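Bench notes: Drinen two-finger gripper kit, second day
3 June 2018 — Rigoberto Montes
Filed under: Bench Reviews / Small Arms
3 min read

Continuing from the mounting notes. The kit is on the orange arm and the cable is run over the joint to the right side of the bench.

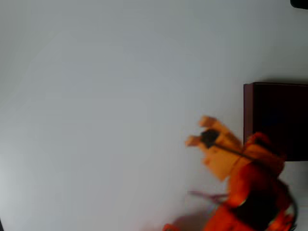
The adapter plate from Drinen fits our wrist flange with no rework. Four screws, all supplied, one size of hex key. The printed manual still shows the older plate with two dowel pins, so ignore pages 5 and 6. Consuelo Gallegos has the corrected drawing in the shared folder under Timano, which was the project name when we first asked for a quote.

Power and signal share one cable. At full wrist rotation it pulls at the connector. I added slack and limited the wrist in software for now. Drinen sells a longer cable as a separate line item; it should be in the box at this price. The quote is 658 per kit, or 8 kits at a discount they have not put in writing.

Cycle test. Open, close, hold, open, with no part between the fingers. First run was 100 cycles at the default speed. No faults. Second run was 800 cycles at the fast setting, with the arm moving between two taught points during each close. Three position faults, all in the last quarter of the run and all on close. Each one cleared with a reset command and did not need a power cycle. Log saved as plain text next to the first run.

I do not know yet if the faults come from the gripper or from our controller. The Alvarado controller drops a status message now and then when the arm is at speed — we saw the same thing in November with the vacuum tool. Next step is to repeat the fast run with the arm parked. If the faults go away, the gripper is probably fine.

Finger alignment is acceptable after shimming. Out of the bag, one finger sat low and the tips met unevenly. One paper shim under the lower mount fixed it. The manual does not mention shims. The finger screws go into bare material with no inserts, so I would not expect them to survive many finger changes.

Software: the driver installs cleanly and the sample script runs as delivered. The force setting takes a value with no unit. I asked support what it means and got a link to the same manual page. The Hunudis kit we had on loan reported force in newtons, and its fault codes were listed in full. Its fingers were worse.

Open items:
- Fast run with the arm parked, same cycle count.
- Ask Drinen for the discount in writing and the price of the long cable.
- Borrow the small load cell and plot force against the setting value.
- Consuelo to check if the wrist limit breaks her pick routine.

Not ready to recommend the order. Bolts checked after the second run, one finger screw was a quarter turn loose. Retightened and marked with paint pen.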